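Work glove

A work glove is a covering for the hand worn to protect the skin from abrasion, cuts, heat, cold, chemicals or dirt during manual labour. General-purpose work gloves are distinguished from medical gloves, which are intended mainly to limit contamination, and from sports gloves, which are shaped for a particular grip.

Construction

Most work gloves are made by one of two methods. Cut-and-sewn gloves are assembled from flat pieces of leather or woven cloth. The usual pieces are the palm, the back, the thumb and the narrow strips between the fingers, known as fourchettes. Seamless gloves are knitted in one piece on a flatbed machine, starting at the fingertips and finishing at the cuff.

The fineness of a knitted glove is given by its gauge, the number of needles per inch on the machine. A low gauge produces a thick, loose fabric suited to rough handling. Higher gauges give a thinner fabric and better fingertip feel, but usually wear through sooner unless the palm is coated.

Thumb patterns vary. In a straight thumb, the thumb lies in line with the fingers, which suits gripping a handle. A wing thumb is set at an angle to the palm and has no seam across the crotch of the thumb, where wear is often heaviest. The keystone thumb is cut as a separate shaped piece and allows the widest movement.

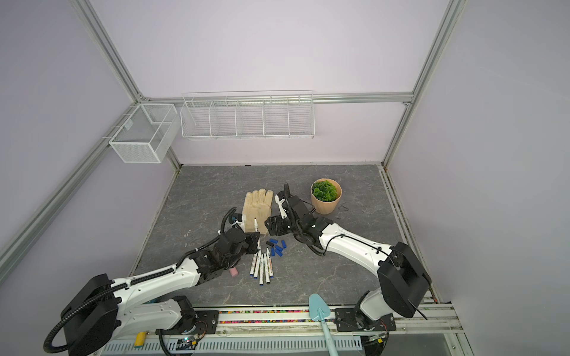
Beige work glove lying flat on a grey marble-patterned surface.

Materials

Cowhide is the most common leather in heavy gloves. Grain leather, taken from the outer side of the hide, is smooth and sheds some water. Split leather comes from the inner layer and is rougher, cheaper and more tolerant of sparks. Goatskin is thinner for a given strength, while pigskin stays fairly soft after it has been soaked and dried.

Cotton canvas and jersey are used for light, dry work. Synthetic yarns, including nylon, polyester and aramid, are common in knitted types. Palms may be dipped in natural rubber, nitrile or polyurethane. Nitrile resists oils well, natural rubber grips well on wet surfaces but is degraded by many solvents, and polyurethane is applied in thin layers where fine handling is required.

Cuffs

A knitted wrist holds the glove close and keeps out grit. The safety cuff is a short, stiff, open band that lets the glove be pulled off quickly. Gauntlet cuffs cover part of the forearm and are usual in welding and in pruning thorny plants.

Sizing

Size is found by measuring the circumference of the hand around the knuckles, leaving out the thumb. Length is measured from the tip of the middle finger to the base of the palm. Gloves that are too large reduce grip strength and may be caught in moving parts. For this reason, gloves are generally not worn at drill presses, lathes and other rotating machinery.

Care

Leather gloves are brushed clean and dried at room temperature, as direct heat makes the fibres shrink and harden. Cotton gloves can be machine washed, with some shrinkage on the first wash. Coated gloves are discarded once the coating has cracked or peeled.

See also: Gauntlet; Mitten; Protective clothing; Tanning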